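Why Do We Have Leap Years?

Most years have 365 days. Every fourth year, or nearly every fourth year, we add one more day at the end of February. That longer year is called a leap year.

The reason starts with the way Earth moves. Earth spins like a top, and one full turn gives us a day and a night. At the same time it travels in a huge loop around the Sun. One trip around that loop is a year.

The trouble is that the trip doesn't take a whole number of days. It takes 365 days and almost 6 hours more. Calendars can't have a piece of a day in them, so those hours get left over.

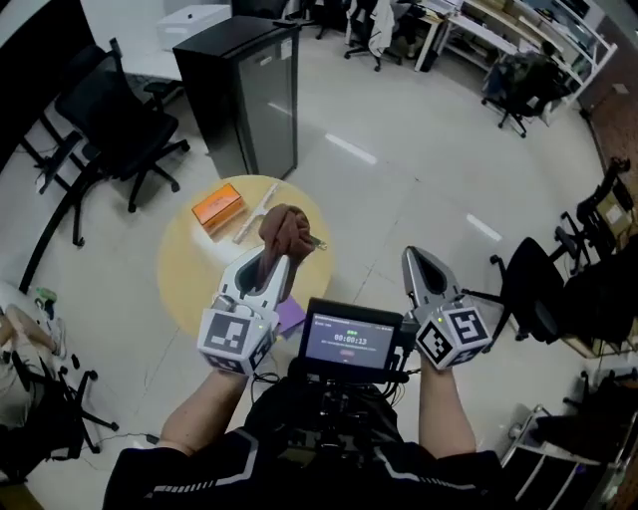 After one year the leftover is nearly 6 hours. After 2 years it is nearly 12. After four years it has grown to almost a whole day, and that is when we put February 29 on the calendar.

What would happen without it? At first you wouldn't notice much. But the calendar would slip by almost one day every four years. A child in the town of Holtell who is used to snow in January would grow up and see only a tiny change. Wait 682 years, though, and the calendar would be more than five months off. January in Holtell would be warm, and the snow would come in July.

There is one more rule. Because the extra time is a little less than 6 hours, adding a day every four years adds slightly too much. So years that end in 00 are usually not leap years. The year 1900 was not one. But if a year ending in 00 can be divided evenly by 400, it keeps its extra day – the year 2000 did.

Try it yourself

Write down the year you were born. Divide the last two digits by 4. If nothing is left over, you were probably born in a leap year. Check the rule above if your year ends in 00.

Words to know

Orbit – the path Earth follows around the Sun.
Leap day – February 29.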